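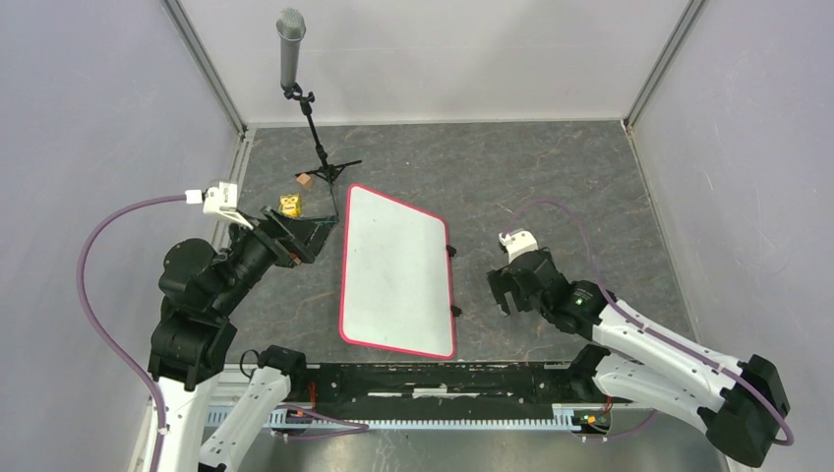

*A whiteboard with a pinkish-red border, a microphone and a couple of small things, all on the floor.*

I have owned four small whiteboards in my life and I don't think any of them has helped me remember a single thing. They get sold to us as the cure for scraps of paper. You write the list, you do the list, you wipe the list. What happens at my house is that the list goes up on a Sunday, everyone stops seeing it by Tuesday, and in October it still says "call dentist."

Joris Van Rooij, who writes a column on home offices I otherwise enjoy, claims that a board you can pick up and move is better than one on the wall. Carry it to where the work is, he says. Fine, but look at what happens to things that can be carried. They end up on the floor, at a bit of a slant, next to whatever else was carried there: a mic stand, a little wooden cube, some small yellow package.

And they don't wipe clean. The one in the photo has faint gray smudges and so does every board I've met. Rosimeire Andrade swears by a spray called Plillix. I bought a bottle. It moved the gray from the middle to the corners - a change of scenery, I suppose.

I'll grant the microphone its place. My neighbor Henk Vanhove records his radio plays at home, and he props a board where he can read his cues without rustling a page into the recording. Paper is noisy. That is a real use, and I have no quarrel with it. But Henk has one board and a job for it. The rest of us have a board and a vague hope of becoming tidier.

My own lists now go on the backs of envelopes. I lose perhaps one a month. When I finish one I throw it out, and there is no ghost of last week's groceries underneath the new one. Joris can write in and tell me I never gave the colorful border a fair chance. I gave it 90 days, and the dentist still hasn't heard from me.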